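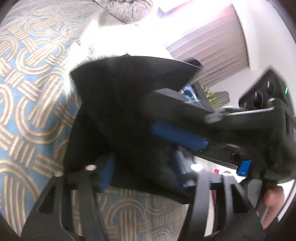

Washing dark clothes so they stay dark

Black and navy cottons fade from rubbing as much as from detergent. Turn them inside out, do up the zips and wash them in cold water on the shortest cycle that will get them clean. Half a load is better than a full drum, as the clothes can move without grinding against each other.

Use liquid detergent. Powder can leave pale streaks along seams, mostly in hard water. We had a lot of trouble with this at Emdale and hardly any after moving to Bowen. If streaks have already set, rinse again with half a cup of white vinegar and no detergent.

Line drying

Hang darks in the shade, still inside out, and bring them in as soon as they are dry. In February an hour or two of full sun is enough to mark the shoulders of a black T-shirt. Peg trousers by the waistband and shirts by the hem.

Lint

A damp rubber glove wiped in one direction picks up most of it. Wash towels separately – new ones especially – and clean the lint filter before each dark load.

Canvas and nylon bags

Empty the pockets and shake out the grit first. Sponge with lukewarm soapy water, rinse with a clean cloth and hang upside down with the zips open. Check the label before putting any bag in the machine. Stiffened bases often go out of shape and some linings peel.

Storing

Fold knits and hang wovens. Leave 2 cm between hangers if the cupboard allows it, and keep cedar blocks off the fabric as the oil can stain. Sand the blocks lightly every 8 months to bring the smell back.

Updated May 5, 2026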